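I've been handing out the Enda sleeping bag coat for two winters now, so I figure I've earned an opinion. If you haven't seen one, it's a long hooded coat that zips at the bottom into a full sleeping bag, and a lot of outreach groups have been buying them in bulk. We're a small church-basement outfit that does a night walk and a warm drop-in space, and our first order was 100 coats. They got here in September and the boxes took over my garage, which my family still brings up.

First, the good stuff. It's warm! I slept in one on my back porch before we gave any out (I didn't want to hand somebody a thing I wouldn't use myself) and I was fine until morning with just a hat and wool socks. The hood is deep, the cuffs are snug, and the shell sheds light rain better than I thought it would. People like that it looks like a coat. One woman told me she could wear hers into the library and not get stared at, and I've thought about that more than anything on the spec sheet.

The pockets are great too. There are two big ones outside and a flat zip one on the inside for papers, and if you've ever helped someone replace a lost ID for the third time you know why I'm so happy about that inside pocket.

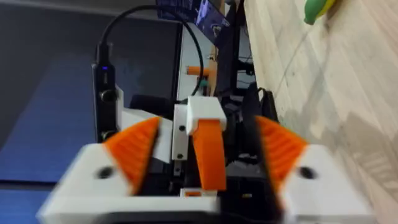
*Orange grip pads, with another curved orange finger behind them.*

Now the zipper. Oh, the zipper. The one down the front is fine, but the one that joins the foot section is thin and it snags on the lining, especially with cold hands or gloves on. Out of our first batch, 20 came back to us with that zipper split. Enda did replace them, and they were nice about it on the phone, but the replacements took a while to show up and it was January. I ended up sewing heavy snaps onto a bunch of them at the kitchen table. The snaps work pretty well, so if you're handy I'd just do that from the start.

It's also bulky. Rolled up with the strap it's still the size of a bed pillow, and for somebody who carries everything they own all day, that matters. A few folks tried it for a week and went back to a regular coat and a blanket. We also had trouble at the larger end of the sizing. The 2XL fits more like a large, so order up.

I did try a couple of others to compare. The Lutberg is lighter and packs down small, but it's a plain bag with no sleeves, and the one I tested got clammy. The Maruyama parka is a beautiful coat and I'd wear it myself, but we could get only 7 of them for what a full carton of Endas cost us, and it doesn't cover your feet. For a group spending donated money that's a hard sell.

Washing: cold water, front loader, two rounds in the dryer on low. Don't use high heat, the lining puckers. Ask me how I know.

Would I buy it again? Yep, and we already put in for more. Four stars from me, and they can have the fifth when they fix that foot zipper. If you order, get the dark gray, the tan shows every bit of dirt by the second night.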